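Closing a short incision: notes for the suturing talk
Slot two, after the coffee break. 21 slides, 35 minutes including questions.

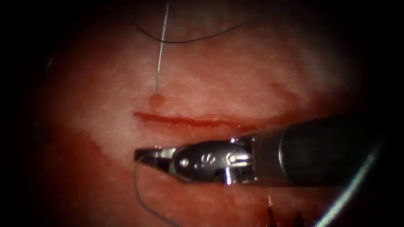
Lamai Srisuk wrote after the last run of this talk that she wanted less on knots and more on tension, as the trainees at Trarnard could all tie but kept pulling the edges too tight. I have moved tension to the front and cut two knot slides.

Slide 1. Leave it up while people sit down. Point to the cut first. It is thin and horizontal, with crisp edges and a little blood in it. Then the silvery strand going straight up from the red bead near the left end. Ask the room how hard they would pull on a strand like that. Wait for answers.

Slide 2. Tension. The edges should meet and stop there. If the tissue goes pale along the line, ease off. Say this twice.

Slides 3 to 6. Bite size and spacing. Same depth both sides. Enter square to the surface and follow the curve of the needle. Most of the uneven closures we see at Kirnard start with a shallow bite on the far side. Skip slide 5 if we started late.

Slide 7. Two strands in view. Go back to slide 1 for a moment and show the fine black thread draping across the top, behind the silvery one. Know which strand you are about to pick up before you move. Decha Chuensuk has a short story about this, let him tell it if he is in the room.

Slides 8 to 12. Handling the thread. Grip near the end you mean to trim off. Keep the slack out of the working area. Blot, don't wipe.

Slides 13 to 18. Practice log from Vinunlow. 331 closures, 93 of them redone on the same pad. The usual cause was spacing. Read out the two trainee comments on slide 16.

Slides 19 to 21. Bench session. Pads are on the side tables, one between two. Start with a straight cut and four stitches, then swap over. Handouts go out at the end or people read them during the talk.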